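Ramier Portfolio Backdrop Kit

The Ramier kit is a collapsible backdrop set for head shots, test shoots and lookbook work. It is supplied to agencies, schools and independent models who build a portfolio outside a rented studio. Fabric, stand and carry bag are sold as one item.

The fabric is a matte polyester knit, hemmed on all sides, with a rod pocket at the top. Letters and logos can be pinned or taped to the face side. Adhesive dots should be removed within 2 days.
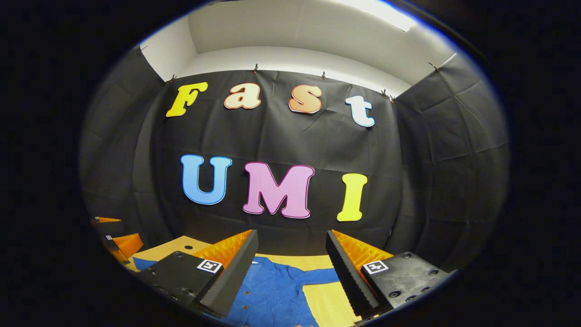 Specifications

Stand height, maximum: 255 cm
Fabric weight: 139 g per square meter
Wash temperature: 40 °C, no tumble drying
Colors: black, gray, white
Crossbar: three sections, locking
Bag: included

Setup

Open both tripods fully before raising the center columns. Slide the fabric onto the crossbar, then lift one side at a time. For full-length work, place the model well forward of the cloth so that shadows fall on the floor. Black fabric reflects light where it creases. 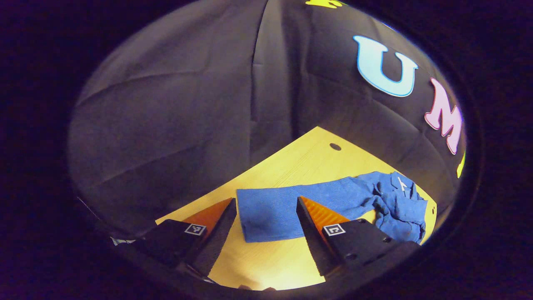 Steam from the reverse side and let the cloth hang overnight if time allows. Clamps are not supplied. The Kanovano spring clamp fits the crossbar and the Gelton clamp does not.

Ordering

Kits ship from the Lai warehouse. Replacement fabric is listed separately under the same color names. The older two-section crossbar was withdrawn in January and its end caps are no longer stocked. Agency orders and invoicing: Garba Wike, trade desk.

Page updated September 24, 2020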